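Sorting Returned Fan Merchandise: Order Handling at an Online Team Store

Project report, second-year course in retail operations
Authors: Alun Wynne and Nayara Trindade

1. Background
Holtton is an online store for licensed team apparel. It sells caps, jerseys, scarves and jackets through its own site and through a partner marketplace, Trivent. Returns from both channels arrive at the same receiving desk but carry different labels. The store wanted to know where time is lost between receipt of a return and the item being listed for sale again.

2. Data
We used the January return log, which holds 1408 entries. Entries without an item code were removed (188), leaving 1220 for analysis. Each entry gives the channel, item type, size, reason code and time of relisting. Player-name jerseys were kept as a separate item type, as they cannot be relisted once the player has left the team.

3. Method
Return reasons were merged from 19 codes into four groups: wrong size, wrong team or player, damage, and other. Relisting time was measured in working hours from the receiving stamp. Medians were used throughout. A few jackets sat in the log for weeks and would have distorted the mean.

4. Results
Wrong size was the largest group in both channels. Fitted caps had the highest share of size returns, and adjustable caps the lowest. Median relisting time was 18 hours for the store's own orders and longer for Trivent orders in every item type. The difference was greatest for jerseys. Trivent labels show the marketplace order number but not the player name or sleeve length, so staff must look up each item by hand.

5. Discussion
Adding the item code to the marketplace label would remove the lookup step. A size chart by cap maker, shown on the product page, may reduce size returns, but the log cannot test this. We did not have access to customer messages. One month of data also says little about the playoff period, when the mix of items changes.

6. Further work
Repeat the analysis with a full season of returns. Record lookup time separately from inspection time.
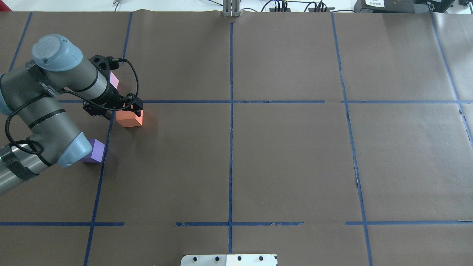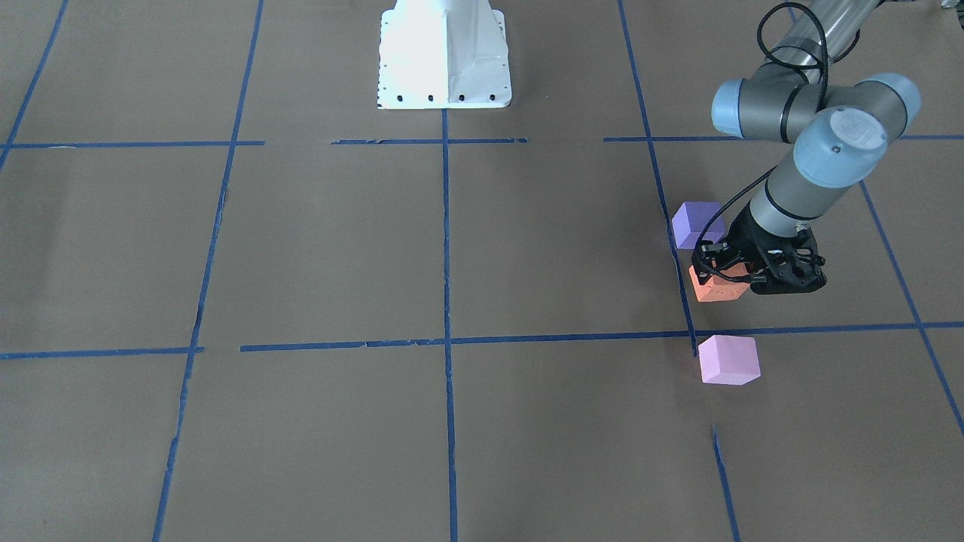 Figure 1. Brown paper surface marked into cells with blue tape.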